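How do you score a "flattened" shirt when two arms do the folding?

Posted by Marites Galang

I'm repeating the cloth flattening method from the Briswood report with two arms and a white top on a patterned tablecloth. The report gives one success figure and says a trial passes if the garment is "flat enough to fold". I have 367 trials logged and can't work out how to mark them. Two of us scored the same batch and disagreed on 29. 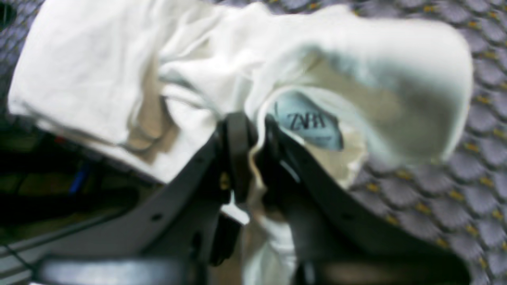

My main trouble is the early grasps. The policy often closes on the neck or on a doubled layer, and the next pull then drags everything into a rope. Do I count that as a failed grasp, or wait for the end of the trial? The report doesn't say whether regrasps are allowed either.

I'm also unsure whether the wrist views should be used for scoring at all, or only the view over the table.

Yavuz Uçar

Score the grasp and the outcome separately. We did this at Soreck after the same argument. A grasp is good if the fingers hold one layer within 3 cm of the edge you wanted. The outcome is covered area at the end, divided by the area of the same garment laid out by hand. Allow up to 7 regrasps, then stop the trial.

Use the wrist views for the grasp score only. Layers are hard to tell apart from overhead, especially with white cloth under bright lights.

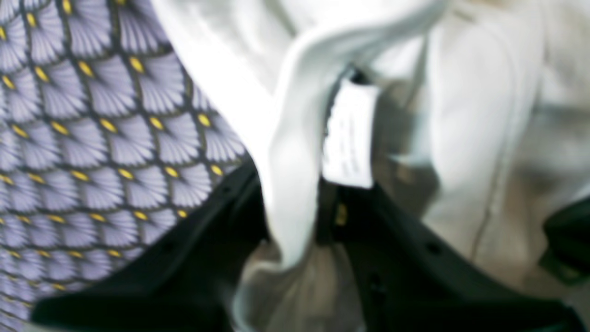 Labels and seams are useful. If a care label is showing between the fingers, you're holding the inside of the garment, and we mark that as a wrong layer even when the pull goes well. Write the rule down before anyone scores, and have both people do the first batch again from scratch.

For the overhead view, take the measurement at the same point in every trial. We use the moment both grippers stop moving, before release.

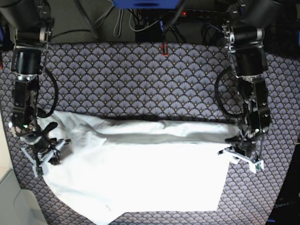
A folded band along the top edge costs you area but it's a tidy state, and the fold stage can often start from it. We log it as "partial" and report it in its own column. Lumping it in with failures made our numbers look worse than the Flumska baseline when the policies were much the same.

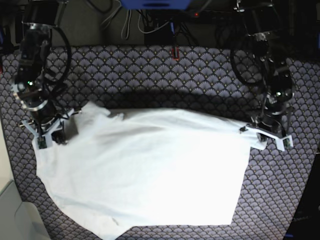
Both grippers at the upper corners of the cloth, left arm pinching.

manalastas_lab

just use area, anything over a threshold passes. we never bothered with layers and the reviewers were fine with it. make sure your mask doesn't pick up the tablecloth though, ours did for most of February

Contact | Terms of use | © Cloth Handling Help | Back to top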